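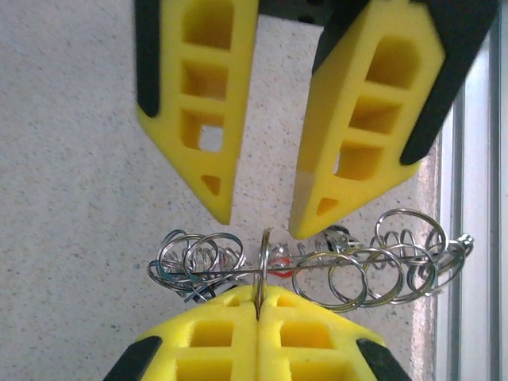

How often should split rings on a shared key bunch be checked? Every 2 months if the bunch goes out daily, and every 6 if it mostly hangs on a hook. Check it straight away if somebody has levered it open with a coin.

Key ring and split ring check, Hedegaard store
Filled in by: Sekar Kusuma
Date: 21 November 2021

I've done this one at the bench with a cup of tea, so the comments are longer than usual. Sorry to whoever has to file it! Anything marked "replace" goes in the scrap tin and does not go back on the board, please.

1. Rings close fully, no gap between the coils
Mostly OK. You want the two coils sitting flat together all the way round, and if you can slide a thumbnail in without trying, the ring has had it. The Trivalness padlock ring failed, I could get a whole matchstick in there. Replace.

2. Ends of the wire smooth, nothing to catch on skin or gloves
OK, apart from one burr on the van bunch. I've rubbed it down with the fine file and run it over a bit of old tights, no snags. Pass.

3. Linked rings move freely
OK. Hold one end, let the rest hang or lie, and each ring should swing round its neighbour without sticking. The small ones are the fiddly ones here and I do wish we'd stop using them for anything heavy.
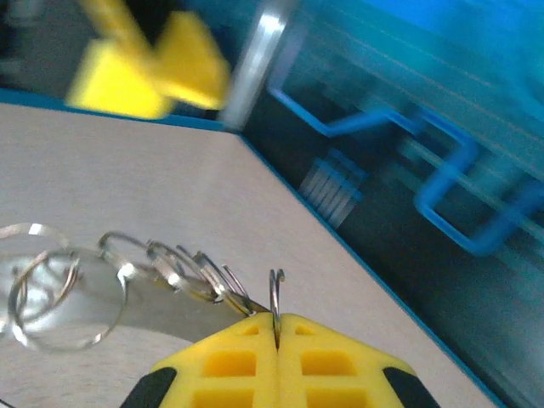
Item 3: small split rings linked in a chain, larger rings at the far end.

4. Right size of ring for the load
Needs attention. We've got 20 mm rings holding things that want something a good deal chunkier, the Gistemeo gate key especially (that fob weighs a ton). I've put in for a bag of 60 of the bigger ones and will swap them over when they turn up.

5. Bench fit for small parts

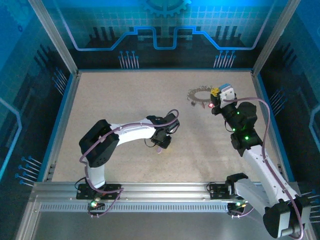
Small rings need a clear bench, decent light and something to stop them rolling off into the great unknown, and I've moaned about this since July. A speckled top is lovely for hiding crumbs and dreadful for finding a dropped ring. What I do like is a raised edge, and panels round the back and both sides like these are better still, as a ring that pings off in those directions has a fair chance of being stopped. The old Fludance table has no edge at all and I've lost count of the time I've spent on my knees under it with a torch. Pass for the panelled bench, fail for the Fludance one until somebody fits a lip to it.

6. Mixed metal bits untangled before checking
Partly done. Don't try to inspect a heap! Pick up one ring, see what comes with it, and work along from there. Hooks and pointed ends want going slowly, I've had a jab or two. Perforated strip gets a look round each hole for cracks while you're at it.

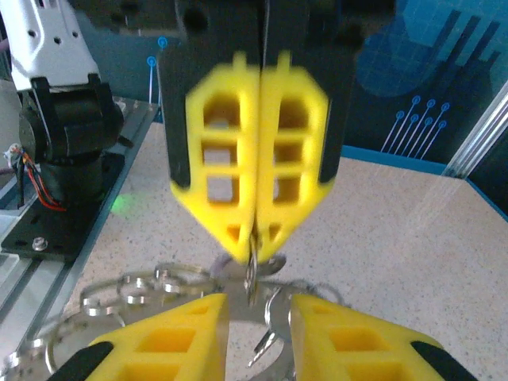

7. Rust, plating and general grubbiness
OK. Wipe with a dry cloth first, then look again under the lamp, as half of what I thought was rust on the shed bunch came straight off on the cloth. One ring with proper pitting, replaced.

8. Tags readable and on the right bunch
Fail, and it's my own handwriting, so no one to blame. New tags to do before the next check.

Still to do: bigger rings, lip for the Fludance table, tags.
Signed: S. Kusuma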